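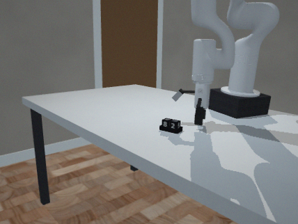
Inel-Verlag legt Lyrikband »Nestik« von Sakda Duangkaew vor

Der Inel-Verlag veröffentlicht im Dezember den Gedichtband »Nestik« von Sakda Duangkaew. Die Erstauflage beträgt 2000 Exemplare. Der Band umfasst zwei Teile und erscheint als fadengeheftete Broschur mit Klappen.

Der erste Teil, »Pegelstände«, besteht aus 30 Gedichten ohne Titel. Sie sind durchgehend in zweizeiligen Strophen gesetzt und verzichten auf Satzzeichen. Gegenstand sind Messstellen an einem Fluss, dessen Name im Text nicht fällt. Der zweite Teil ist ein Langgedicht von 1483 Versen. Es folgt dem Arbeitstag einer Kartografin, die das Dorf Nestik aus alten Flurbüchern rekonstruiert. Die Verslänge wechselt mit dem Maßstab der jeweils beschriebenen Karte: Übersichtsblätter stehen in Langzeilen, Detailblätter in Zeilen von oft nur einem Wort.

Duangkaew schreibt auf Deutsch. Einzelne Abschnitte des Langgedichts lagen bereits in der Zeitschrift »Rundden« vor. Für die Buchausgabe wurden sie überarbeitet, die Reihenfolge wurde geändert. Ein Anhang verzeichnet die Abweichungen gegenüber dem Zeitschriftendruck sowie die im Text verwendeten Flurnamen.

»Die Flurnamen waren zuerst da, der Vers hat sich nach ihnen gerichtet«, so Duangkaew. »Wo ein Name zu lang für die Zeile war, habe ich die Zeile verlängert.«

Das Buch eröffnet die neue Lyrikreihe des Verlags. Satz und Umschlag übernahm das Büro Kettunen, das auch die weiteren Bände der Reihe gestalten wird. Die Zeilen des Langgedichts sind am Rand fortlaufend in Dreißigerschritten gezählt.

Die Buchvorstellung findet an einem Sonntag im Dezember in den Räumen des Verlags statt. Duangkaew liest Auszüge aus beiden Teilen; im Anschluss ist ein Gespräch über die Arbeit mit Flurbüchern als Quelle vorgesehen. Der Eintritt ist frei, eine Anmeldung ist erforderlich.

Rezensionsexemplare können Redaktionen gedruckt oder als PDF bei der Presseabteilung anfordern. Abdruckgenehmigungen für einzelne Gedichte aus dem ersten Teil werden auf Anfrage erteilt. Auszüge aus dem Langgedicht bitten wir mit Verszählung wiederzugeben.

Inel-Verlag, Presse und Lizenzen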